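What we learned from 773 bottle caps

Fotis Gavalas asked me in September whether I would write up the cap work in ordinary language, as the paper version is going to be mostly tables. So this is the blog version, with the tables left out. 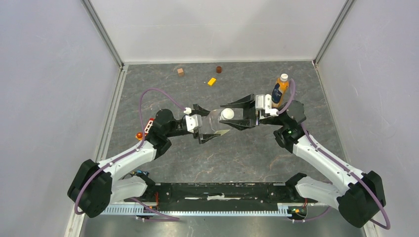
The question we started with was a small one. If you train a two-arm policy by copying people, and you want it to do a job where both hands have to agree with each other, how much does it help to tell the policy which hand is meant to be holding still?

Most of our earlier tasks didn't raise this. Picking up a block and putting it in a tray is a one-arm job, even if you happen to have two arms. Unscrewing a cap is different. One hand has to hold the bottle and the other has to turn, and if the holding hand drifts by a few millimetres the turning hand is now in the wrong place. When people drive the arms they do this without thinking. They brace with one side and work with the other. The recordings contain that habit, but only in the sense that one arm's joint values hardly change for a few seconds. The policy has to work out for itself that this matters.

What it tended to learn was something in between. Both arms moved a bit all the time. The holding arm would creep towards the turning arm, the turning arm would follow, and after three or four twists the bottle was at an odd angle and the jaws were slipping off the cap. I must have watched that same failure a hundred times on the Plolasex runs last spring.

The method

We call it role tagging, which makes it sound grander than it is. Each demonstration is split into short stretches, and in each stretch each arm gets a tag: hold, work, or free. A hold arm is one that has closed on something and is meant to stay put. A work arm is doing the fine motion. Free means it's travelling, or waiting its turn.

The tags are made automatically from gripper width and joint speed, with a person checking them afterwards. The checking took longer than I'd planned. Regrasping is the awkward part: to turn a cap more than half a turn the working gripper has to open, rotate back and close again, and the automatic tagger kept calling the open part of that "free". We decided it should stay as work, because the arm is still in the middle of its job. That one decision changed the results more than anything else we tried, and I'd have liked to know it before we trained the first set.

During training the policy predicts the tags as well as the motion. At run time it predicts a tag for each arm first, then the motion given the tag. When an arm is tagged hold we also add a penalty on movement of that wrist, in training only. We don't lock the arm at run time. We tried locking and it made things worse, as the bottle sometimes does need to give a little when the cap is tight.

The data

We recorded 773 demonstrations of opening a bottle, across several kinds of bottle, empty and full. Four of us did the driving. Fotis is left-handed and his recordings have the roles the other way round more often than not, so the set has a reasonable mix of left-hold and right-hold. We hadn't planned that and were lucky to have it.

On top of that we had 2736 older recordings of other two-arm tasks from the Didenko set, which we tagged with the automatic tagger and didn't check by hand. These were used for a first round of training before the cap data.

We left odds and ends in the work area for a good share of the cap recordings – small blocks and other bottles that have nothing to do with the task – and moved them between takes. An earlier version was trained on a bare floor and went wrong as soon as anything else was in view.

Results

With no tags, trained on the same data for the same number of steps, the policy got the cap off in a little under half of our test runs. With tags, the success rate was 80 per cent. With tags but with the old labelling of regrasps it sat between the two, nearer the bottom than the top.

Adding the unchecked Didenko recordings helped both versions by a similar amount. I had expected the rough tags in that set to do some harm to the tagged version. I couldn't find any sign that they did, but we only tested one mixture, so please don't lean on that too hard.

The number of demonstrations matters less than I thought it would. If we cut the cap set in half, the tagged version lost a few points and the untagged version lost a lot more.

What still goes wrong

Clear bottles are the worst. The policy sees an outline and some reflections and has to guess where the neck is, and it often stops short of the cap or closes too far down. A bottle with something coloured in it and a label round the middle is much easier. We tested the two kinds separately, and most of our remaining failures come from clear ones.

Thin-walled bottles are a problem for a different reason. The holding gripper squeezes, the wall gives, and the bottle rolls in the jaws when the other arm starts to twist. Our grippers have no force sensing worth the name, and the policy closes to a width it has learned. Softer finger pads helped a bit. I have a set of ridged ones from Jakard to try, but they need a new mount and I haven't drawn it yet.

The third one is less common. Now and then both arms get tagged as hold at the same time and everything just stops. It can sit there for up to a minute before one side changes its mind. We could break the tie with a rule, and for a demo I probably would, but I'd prefer to understand why it happens first. My guess is that it comes from the pauses people take before the first twist, when both hands really are still.

Practical notes

Training took 3000 steps after the first round. Going longer made the motion smoother and the success rate slightly worse, and I stopped looking into it.

Check your cable slack before a long session of regrasping. The wrist rotates back and forth far more than it does in a pick-and-place task, and we lost most of a Thursday to a connector that had worked its way half out at the elbow.

Next we're going to try the same tags on the Proscombe task, which is folding a cloth bag and putting a clip on it. There the holding hand has to change over partway through, and I don't yet know how the tagger will cope with the handover. The cap recordings and the tagging script will go up when Fotis has finished going through the labels on his half.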